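Fake flowers, and why I came around to them

December 2019

I used to be against artificial flowers. My grandmother kept a bowl of them on top of the TV and they were gray with dust for as long as I knew her. When I moved into my own apartment I said I would only ever have real ones.

That lasted until I added up a year of receipts. I had spent $409 on bouquets, and most of them were in the trash in 4 days.

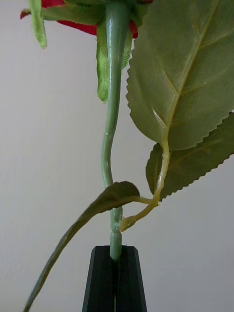
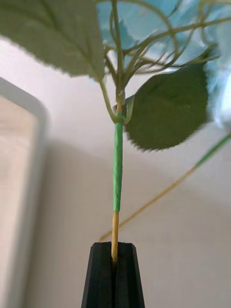

Artificial flowers, from close to the stem.

My friend Amber Parsons does the flowers for a restaurant called Xenos, and she switched to fakes last February. The owner, Gerasimos Raptis, didn't want them. She put one real arrangement and one fake one by the door and asked him to pick. He picked the fake. He still brings it up.

I asked her how to buy them. She said to look at the stem and the green parts first, and to skip anything with glitter or glued-on dew drops. She also bends every stem a little before it goes in a vase. I had been leaving mine straight out of the box and they looked like pencils.

Dusting is the part I don't like. I use a hair dryer on the cool setting every 2 weeks or so, out on the balcony. A soft paintbrush gets between the petals.

I still buy real tulips in spring. The rest of the year it's the fakes on the kitchen table, and the money goes in a jar. It has $280 in it right now. I want to put it toward a new couch.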